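4.2 Memory slots and the trouble with numbering

I promised in the last section that I would come back to memory, so let me do that now, because it ate far more of our afternoons in Flellorside than anything else on the bench. When Abrehet Abera and I started the Skastine refurbishment study we assumed that the hard bits would be the processors and the power supplies. Memory, we thought, just clicks in. Well, it does click in! The question is which slot it ought to be clicking into, and that turned out to be a proper little subject of its own.

Our participants all worked from the same one-page sheet, which told them to fill the slots in order, starting at number one. I wrote that sheet myself and I was quite pleased with it. What I hadn't allowed for is that people read a row of slots the way they read a page. They start at one side and work across (or start at the top and work down, depending on which way round the case is lying), and they take it for granted that the numbers do the same. Of the 20 people in the first group, 13 put their first module into whichever slot was nearest the edge they were facing, and most of them told us afterwards that they hadn't looked at the printed labels at all.

I have a lot of sympathy. The lettering on a board is tiny, it's often tucked right up against the slot, and once you've got a module in your hand and your sleeve caught on a cable you aren't really in the mood for reading. Ambros Baumgartner, who ran the sessions with us, took to laying the case flat on its side and turning the lamp until the labels showed up properly - a small thing, but it made a real difference to how long people were prepared to look. 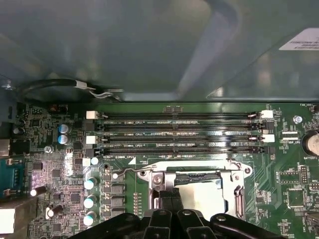
Figure 7. Four memory slots on one of the study boards, with the processor socket below. The printed labels run 2, 3, 4, 1 from top to bottom, and the end latches alternate between white and black.

The colours brought their own muddle. We had asked people to say out loud what they thought each part was telling them, and the latches got more guesses than anything else we put in front of them. Some took white to mean "use me first". Others thought white meant spare, or that one colour was for bigger modules. One chap was certain that the black ones were broken white ones that somebody had replaced, which I rather enjoyed. Very few went to the manual to find out, even though a copy was sitting on the bench next to them the whole time, and I can't pretend I'd have done any better at the end of a long day.

So in July we rewrote the sheet. The new one, which we called the Foulkes sheet after the room we drafted it in, drops the phrase "in order" altogether. It asks the reader to do one thing before touching a module: find the printed name of every slot and copy it down on paper, in the position where it appears. Only then does it send them to the manual, to look up which name should be filled first. We also took out the arrow in the old drawing, as it pointed from left to right and was quietly teaching people the very habit we wanted them to drop.

The copying step felt fussy when we tried it on ourselves (Abrehet groaned out loud), and I did worry that people would skip it. A few did. But those who wrote the names down tended to spot for themselves that the numbers were not where they had expected, and several stopped and called one of us over before going any further. Under the old sheet we almost never got called over at this stage.

I should say that the comparison is a loose one. The second group had heard about the study from the first, and we suspect that a warning or two about memory had been passed along over tea. The Nemon log, where we kept all our bench notes, has 3096 entries and we have only coded the first 1000 for slot choice, so the finer breakdown will have to wait. What we can do is look at how people described the job in their own words, and that is where I'd like to go next.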